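Diary > Production > Hattar

Print this page | E-mail this entry

April 28, 2025

Animatic for episode 3 locked at noon. Runtime is 18 seconds over. Amedeo Caruso wants the overage taken from the rooftop sequence; I would take it from the cold open, where the comic used a single splash panel and we use four setups. Left both versions on the server for Graziella Sanna to compare.

Lettering test for the title card failed again. The scanned ink from the original pages holds up at 400 dpi but the halftone shimmers as soon as the virtual camera moves. Redrawing the dots as vectors is slower and fixes it.
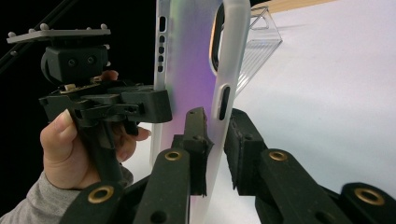 Color for the ghost city is still open. Miłosz Rutkowska's script says only "pale, lit from inside." The first pass was flat cyan and looked like every other spirit world on television. I want a milky base with lavender through the middle, going to grey and white at the edges, close to the tint on the frosted phone case, and a little green held back for the upper left of each building. Tested on 30 frames. The gradient bands in the darker shots, so grain goes on before export.

Vallow has asked for the Hattar pilot materials in June. Ubaldo Marino is recutting the voice tracks to match the new timing. The villain's lines need another session; the mask filter buries the consonants.

Tomorrow: revised rooftop boards, grain settings, reply to Tullio Martinelli on the cover reprint.

This site uses cookies. By continuing to browse you accept their use.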